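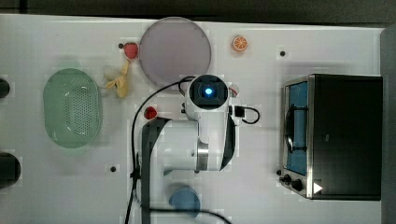 Robot arm over a test table with toy food, a colander and a toaster oven.

Cable snag (robot arms)

A cable snag is a fault in which a cable or hose fixed to the outside of a robot arm catches on something, pulls tight, or wraps around the arm as it moves. It is one of the most common troubles on tabletop arms, and one of the most interesting, as the cause and the first visible symptom are often far apart. An arm may run well for weeks and then stop during a reach it has made many times before.

Causes

Many arms carry their power and joint signals inside the casing. Anything added at the wrist, such as a camera or a gripper, often needs a cable of its own, and that cable usually runs down the outside. It must be long enough for the farthest reach of the arm, so in every closer position there is slack. The slack forms loops, and loops find edges: the rim of a plate, an oven handle, a joint of the arm itself.

Wrist rotation makes matters worse. A wrist that turns the same way on each task winds the cable a little at a time, and the slack is used up without any single move looking wrong.

Symptoms

A mild snag drags light objects across the table. A stronger one loads the joints until the arm makes a protective stop. The most puzzling form is the brief dropout, where a strained connector loses contact for a moment and the camera or gripper vanishes from the controller - then comes back before anyone has opened the log. Dropouts are easily mistaken for software faults.

The Stalasach stoppages

A well-documented case comes from the Stalasach kitchen-task bench, where an arm sorted toy food among household items. Over 28 days in March and the weeks before it, the bench logged 274 runs and nine unexplained stops. The control software, Vornura, was blamed first and reinstalled twice. A side-by-side review of joint loads then showed that all nine stops came at the end of a wrist turn, with the cable pulled hard against its connector. Moving one clamp 10 cm farther from the wrist ended the stops. It is a lovely piece of detective work, and the load plots are still used in training at Stalasach.

Prevention

The usual measures are a clamp near the wrist, a soft sleeve along the arm, and a limit on total wrist rotation. The Farkas loop, a short fixed curve beside the connector, takes up twist before it reaches the plug. Some benches also add an unwinding move between tasks. This costs a few seconds - and saves a good many connectors.

See also: Protective stop; Strain relief; Stullach clamp

Last edited 26 April 2026 | Contact | Back to top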